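Death Notices as Kinship Evidence: Speaker Notes
Local history evening, Cirville Library
Monday, May 27, 2024

Before starting: check that the handout has reached the back rows. Page 1 is the abstract form, page 2 is the worked case. The slides carry very little text, so most of the detail is on paper.

Opening

Subject tonight is the printed death notice and what can be taken from it for a family file. I am leaving out wills, cemetery records and church registers except where they settle a question the notice raises.

The working material is the Kapoor collection, which is a run of mounted newspaper clippings from Cirville and Pidbridge. It holds over 800 notices. Most have the date of the newspaper written on the mount. Some have only a year, and a few have nothing. The collection was put together by a family with its own interests, so coverage is heavy on some surnames and thin on others. Absence from it says nothing about whether a notice was printed.

Say this early: a clipping in a scrapbook is a copy removed from its page. The newspaper title, the edition and the column it stood in are part of the evidence. Where the newspaper survives on microfilm, go to the film and cite the film. Cite the clipping as well if it has handwriting on it.

Who is speaking

Every notice has an informant, usually unnamed. For a short paid notice it was most often the household, through the funeral home. For a longer write-up it may have been a relative, a neighbor or a lodge officer, with the newspaper editing.

Ask of each statement whether the informant could have known it firsthand. A daughter would know the date of death and the names of her brothers. She would know her mother's birthplace only from being told. Her mother's maiden name she would normally know well. Her grandmother's maiden name is another matter.

So the same notice can be strong on one point and weak on the next. Grade statements one at a time. Do not give the notice a single grade and apply it to everything in it.
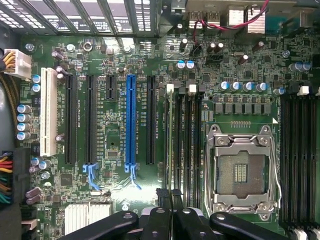

The abstract form on page 1 of the handout is set up for this. Each statement goes on its own line, in the words of the notice, with spelling as printed. The column to the right is for the probable informant. The last column is for your reading of it. Keep the last column in pencil, or in a separate field if you work on a computer. I use Inditeck for the index and it allows a transcription field and an interpretation field for the same record. A spreadsheet does the same job.

Common error: typing the interpretation into the transcription field. The notice says "Mrs. J. Harlan, sister." The abstract says "Julia Harlan, sister." In twelve months you will not remember that Julia was your own addition.

Survivor lists

Take these slowly. Questions tend to come here.

The survivor list is the part people want, and it has rules that changed with the period and the newspaper.

Order. Spouse, then children, then siblings, then grandchildren as a number. Sons may come before daughters whatever their ages. Do not read birth order from the list unless another source agrees with it.

Married daughters. Listed under the husband's name in the older notices. "Mrs. Walter Pruitt of Pidbridge" gives a husband and a residence and leaves out her own first name. The marriage record is the usual fix. If there were two wives, the date of the notice has to be compared with the date of each marriage.

Residence. The place printed is where the survivor lived at the time, or where the informant believed the survivor lived. For brothers who had moved a long way off, the second is more likely. A town in the notice is a lead for the census search and should be entered as a lead.

Step and half relations. Frequently leveled. A stepson of long standing appears as a son. A half sister appears as a sister. The opposite case also occurs, where a stepchild is left off altogether. Neither one proves a blood relationship or the lack of it.

Numbers. "Twelve grandchildren" may or may not include step-grandchildren and may or may not include those who had died. Enter it as printed. If your own count differs, note the difference and leave both.

"Preceded in death by." Later usage for the most part. Useful for infants who fall between censuses. In the earlier notices these children are simply absent.

Kinship words

Aunt and uncle by courtesy. Write-ups in the Pidbridge newspaper use "Aunt" before a first name for older women generally. It is a form of address. Treat it as kinship only when it is tied to a named niece or nephew.

Great aunt and grandaunt. Same person, a grandparent's sister. Families and newspapers use either. In your own file pick one term and stay with it. I use grandaunt, so that the number of "greats" matches the generation of the grandparent. The sister of a great-grandparent is then a great-grandaunt. With the other system the sister of a great-grandparent comes out as a great-great aunt, and people lose a generation when they convert. Quote the source as it stands in either case.

Cousin. Read as "relative outside the household" until shown to be narrower. "Second cousin" in a notice often means first cousin once removed. The chart in the back of the handout gives the degrees.

In-law. In older material it can also mean step. Mother-in-law for stepmother is found in legal papers more than in newspapers. It does turn up in the collection.

Junior and Senior. Do not assume father and son. Two men of one name in one town were told apart this way whatever the relationship, and the label moved when the older man died or left. A Junior in one notice can be the Senior in a later one.

Pause here for questions if time allows.

Ages

Printed ages come in two forms. The exact form gives years, months and days. The loose form gives years, or "in her 70th year."

"In her 70th year" means she was 69. This is misread constantly, and once it has been misread the birth year is off by one in every tree copied from it.

For the exact form, calculate the birth date by hand and also with software, and see whether they agree. Programs differ in how they handle the borrowed month. A difference of a day or two between results is arithmetic and should not be treated as a conflict in the evidence. Enter the calculated date marked as calculated, with the age statement beside it.

Ages of the very old are rounded up more often than down. Where a notice claims an unusually high age, find the earliest census the person appears in. The age of a child of two is hard to get wrong by ten years. The age of a widow in her nineties is easy to get wrong by that much.

Dates

Weekday expressions have to be resolved against the date of the newspaper. "Died Tuesday" in a weekly can mean the Tuesday just past or the one before it, according to the press deadline. A clipping without a newspaper date cannot be resolved at all from the weekday alone. Look for the funeral, a sermon notice or an election in the text on the reverse. Always copy the reverse.

Late notices from a distance are a separate trap. A brother dies out of state in April and the home newspaper prints it when the letter arrives. The heading date may then be weeks after the death.

Worked case

Page 2 of the handout. Two notices for one woman, one from the Cirville newspaper and one from Pidbridge. They agree on the date of death and on the husband. They disagree on the number of living brothers and on her birthplace.

The Pidbridge notice is longer and names a brother the other omits. My first reading was that the longer notice was the better one, with the brother simply missed in Cirville. I have shown it that way at an earlier session.

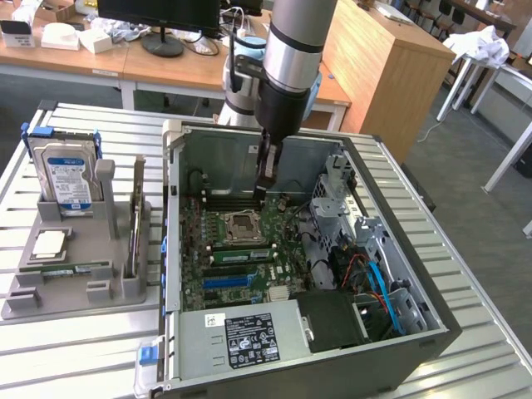 Aqeel Minhas wrote afterward that the extra brother was probably the husband's brother, moved into her list by the newspaper, and that I should look at the surname again. "You have him down as a Teller because she was born a Teller. The notice gives him no surname. It says 'Edwin, of Cirville,' and the only Edwin of the right age in Cirville is on the husband's side."

I checked this against the census and the city directory. The reading holds for the years I could search. There is a gap in the directory, so the conclusion is entered as probable. The revised page is the one in your hands. If you have the older handout, with Edwin Teller in the chart, please discard it.

The birthplace conflict remains open. The delayed birth registration would be the next source. The notice with the better survivor list is the weaker one on birthplace, as the informant there seems to have been a daughter-in-law.

Writing it up

Give the conflict its own paragraph in the file. State what each source says, who probably supplied it, and which you follow. If you follow neither, say so and stop. A blank birthplace with a paragraph beside it is of more use to the next person than a guess.

Full citation on every abstract: newspaper, place, date, page, column, and where you saw it. For clippings add the collection name and the mount number.

On living people — recent notices name children and addresses. Leave the living out of anything you post, even where the newspaper has already printed them.

Closing items

Blank abstract forms are on the side table. The index to the Kapoor collection is searchable at the reference desk by surname, including married names where known. Corrections go in writing on the yellow slips, with the mount number.

If asked about photographs in the clippings: they are indexed under the name in the caption only.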